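Section 4. Comparing the Gelleck and Skinlow fingers on the two-arm bench
October — Simone Pimentel, edits by Jailson Prado

Before you start: both arms mounted on the rail, Zurimar controller on, fingers pointing in over the tray. Round tray in the middle, square pad to the left, green plate to the right. Same layout every run or the numbers are useless.
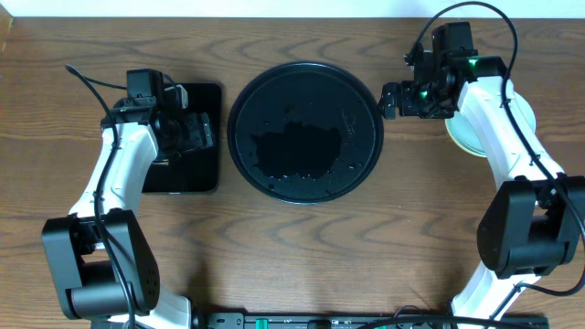
4.1 Set-up

1. Power off. Swap fingers on BOTH arms. Mixed pairs give you nothing to compare.
2. Check the cable loops. Enough slack for full wrist travel, nothing pulled tight at the elbow.
3. Power on, wait for green on each gripper. No green — reseat the connector, try again.
4. Open the wrist camera views in Osagie. Fingertips should be visible in both. If not, loosen the bracket, tilt, retighten.
5. Set grip force to 17. Leave speed at 100 for now.

CAUTION: hands off the table once step 5 is done. Homing starts without a warning beep on the older firmware.

4.2 Dry runs

6. Run the tray lift, left arm holding, right arm following. 24 repeats per finger set.
7. Log every slip, also the small ones where it recovers by itself.
8. Swap sides and repeat. Right arm tends to lag a litle, so dont skip this.

4.3 Wet runs

9. Wet the middle of the tray. Middle only, keep it off the rail and the motors.
10. Same 24 repeats. Drop speed to half for the first three.
11. Wipe fingertips between sets. Skinlow pads hold water in the grooves — press with a cloth, don't rub.

Note: Gelleck fingers are longer, so redo the tool offset after each swap. Forget it and the tips hit the rim.

CAUTION: stop if a motor reads over 130 on the load page. Let it rest, then restart from the last full set.

Save logs under finger name + arm side. Tare values go in the same folder, see 4.5.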